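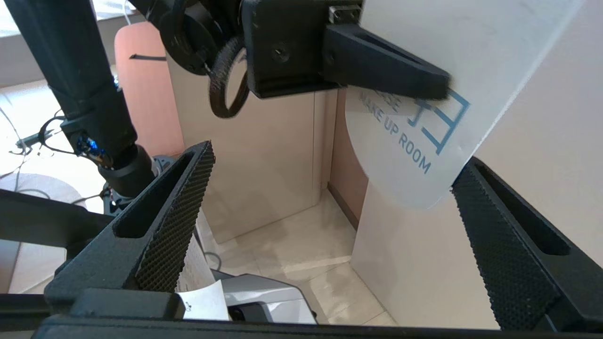

A "Make up room" card over a tiled floor.

Home | News | Housekeeping | Suppliers | Contact
Search this site Go
Filed under: Operations, Linen & Laundry

Kitley moves to linen change on request

Oct 18, 2019

Kitley will stop changing bed linen daily for stays of three nights or more. Sheets will be changed on the third night, or sooner if the guest asks at the front desk. Towels left on the floor are still replaced each day.

Osian Bowen, operations manager, said the change follows a trial at the Yorath property that began in May. Laundry volume there fell enough to drop one of the 2 evening wash cycles. The wash temperature stays at 60 degrees Celsius for all flatwork.

Room attendants will record each change on the floor sheet, by room number and date. Supervisors should check the sheet against the departures list before noon. Rooms with a late checkout are entered last.

Hạnh Thân is revising the par stock levels for both linen closets. Questions on the floor sheet go to Stijn Verstraete.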